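Brorkton Workers' Center – Polling Place Walk-Through Checklist, With Comments

Site: Groltard Street Hall, main room and side entrance
Date of walk-through: July 3, 2018
Walked by: Ekkachai Onsri
Comments added by: Phong Đồng
Copy to: election board of the local, building office, and anyone else who asks for one

A few words before the list. We are using the Groltard Street Hall for the contract ratification vote and, if all goes as planned, for the officer election in January. The hall is a fine old place and a lot of you have been to weddings in it, but a wedding and a vote ask different things of a room. Ekkachai went through with the form and a flashlight, and I followed behind him with a pen and asked too many questions. Where the form says OK, it was OK on the day. Where it says FIX, somebody's name ought to be next to it by the end of the week, and I would be very glad if that somebody were you.

We have 900 members on the eligibility list and are setting the room up on the assumption that 800 of them will come, which would be our best turnout ever and which I happen to believe in. This is the first contract vote since the dues law changed, and people have feelings about it. Good! Let them bring their feelings, and let us have enough pens.

SECTION A. GETTING IN

A1. Main doors unlock from inside without a key. OK
A2. Main doors stay open by themselves. FIX
Comment: The left door drifts shut. Ekkachai held it with a folding chair, which I won't have on voting day, when people are coming in with canes and strollers. A proper rubber wedge, please, or the hook put back on the wall where the old screw holes are.

A3. Ramp at side entrance clear, full length. FIX
Comment: Two planters and a bicycle rack had wandered onto it. The ramp itself is sound and the handrail is tight on both sides. The planters can go by the flagpole.

A4. Side entrance marked from the street. FIX
Comment: There is no sign at all. If you didn't already know about the ramp, you would never find it. I'd like one sign at the corner and another at the turn, in English, Thai, Vietnamese and Spanish, with an arrow large enough to read from a car window.

A5. Clear width at side door at least 36 inches. OK
Comment: 38 inches by Ekkachai's tape. He measured it twice for me and was very patient.

A6. Lighting on path after dark. NOT CHECKED
Comment: We were there in the afternoon. The last voting hour in January will be pitch black, so someone needs to go back in the evening. I can do it if I get a ride.

SECTION B. THE VOTING ROOM

B1. Floor even, no loose edges. FIX
Comment: The carpet strip between the lobby and the main room lifts at one end. My own shoe found it. Tape will do for the contract vote, but it should be nailed down before winter.

B2. Exit signs lit. OK

B3. Exits not blocked by tables or stored items. FIX
Comment: The rear exit has the stage risers stacked beside it, and they stick out into the swing of the door. The building office says they've always been there. I believe them, and they still have to move.

B4. Fire extinguishers in place and tags current. OK
Comment: Both tags are current. The one by the kitchen is hung so high that I couldn't lift it down, and I'm not a tiny woman. Ask whether the bracket can be lowered.

B5. Voting booths screened on three sides. OK
Comment: We have the cardboard ones from the last election and they are still square and clean. A few have writing on the inside from bored voters. Please look through them before they go up and set aside any that mention a candidate or a position on the contract, even as a joke.

B6. Booths placed so nobody passes behind a voter. FIX
Comment: The layout taped to the floor puts the coffee table straight behind the row of booths. Coffee is important to me too, but it has to go in the lobby. Turning the booths to face the windows would solve the same problem from the other side, except that people outside could then look in, so let's move the coffee.

B7. One booth at seated height. OK
Comment: Yes, and with room to turn a wheelchair. Thank you to whoever thought of it last time.

B8. No campaign material visible from any voting position. FIX
Comment: There's a big VOTE YES poster in the hallway by the restrooms. I'm voting yes myself, and I took it down anyway. Our rules say neutral within the building and they mean the hallway too.

SECTION C. THE BALLOTS AND THE BOX

C1. Ballot box shown empty to observers, then sealed. TO DO ON THE DAY
Comment: Any member may watch. Please don't rush this part even if there is a line out the door – it takes two minutes and saves two months of arguing.

C2. Seal numbers written down by two people. TO DO ON THE DAY

C3. Spare ballots locked away, with one key at the head table. FIX
Comment: The metal cupboard in the hall office closes but doesn't lock. The Thammasiri family, who run the print shop, have offered us a small lockbox. I said yes before asking anyone, and I hope that's all right.

C4. Challenged ballot envelopes on hand. OK
Comment: Plenty. The outer envelopes still have the old address of the local printed on them. Cross it out neatly or use the stamp.

C5. Eligibility list printed in two copies, large type. FIX
Comment: One copy only, and the type is small enough to start a fight. We have voters who share a family name and a first initial, so the printout needs the department column as well. Juraris, the software the local uses for the membership rolls, will print that column if you tick it under the export settings.

SECTION D. THE PEOPLE WORKING THE TABLES

D1. Each table has a named lead. FIX
Comment: Check-in is covered and so is the box. The tally isn't, and neither is the help desk. It's sitting-down work with sandwiches.

D2. Leads have had the short training. PARTLY
Comment: The training runs 90 minutes and there's one more session to come. If you did it for the last officer election you still need to come, as the part on challenged ballots has been rewritten and the old handout is wrong about who opens them.

D3. Tally table layout agreed. FIX
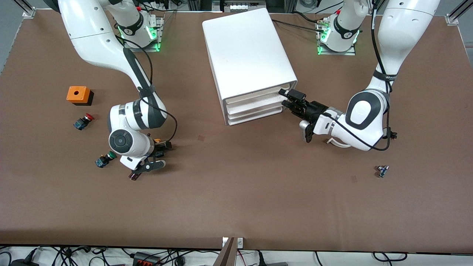 The tally table is where I have the most to say, so bear with me. Last time we had the counted and uncounted stacks next to each other on one long table, with people reaching over one another all evening, and twice we had to stop and start a bundle again. I want one thing in the middle that everybody works from, and a side for each person, the way that white drawer cabinet stands with a white arm on either side of it, each with its own stretch of brown tabletop. For us the thing in the middle would be the tray of unopened ballots. The reader sits on the left and the recorder on the right, and finished bundles go to the outside and stay there. Ekkachai prefers a horseshoe with the observers in the mouth of it. We've agreed to try both with blank paper before the day and let the tally team choose.

D4. Observers have chairs, a clear view and a rope or tape line. FIX
Comment: Chairs yes, line no. Blue tape on the floor is enough. Observers may stand at the line and may ask for any ballot to be held up again. They may not touch one, and the tally lead should say so kindly at the start, so that no one has to say it crossly later.

D5. Breaks written into the schedule. FIX
Comment: We are a workers' center, friends. The draft schedule had the check-in people going from opening to close without so much as a glass of water. I have penciled in relief shifts, and we're still short two people for the late one.

SECTION E. EMERGENCIES

E1. First aid kit stocked. FIX
Comment: Bandages galore, no gloves and no cold packs.

E2. Posted plan for fire alarm during voting. FIX
Comment: There's a plan for people and none for the box. Please add that the two sealing officers carry it out together, by the nearest exit, and that it stays in sight of an observer the whole way. People first, of course, and if there is smoke, leave the box where it is.

E3. Phone numbers posted at head table. OK
Comment: The building office number has changed. I corrected it by hand.

E4. Fans or air conditioning working. PARTLY
Comment: The unit over the stage works and the one by the doors only makes noise. July in that room can be rough on our older members. Bring fans from home if you have them, put your name on the cord, and run the cords along the wall.

Second walk-through will be the evening before the vote, starting at the side entrance. Ekkachai has the form and the tape measure. Bring comfortable shoes, and a rubber wedge if you've got one.

P. Đồng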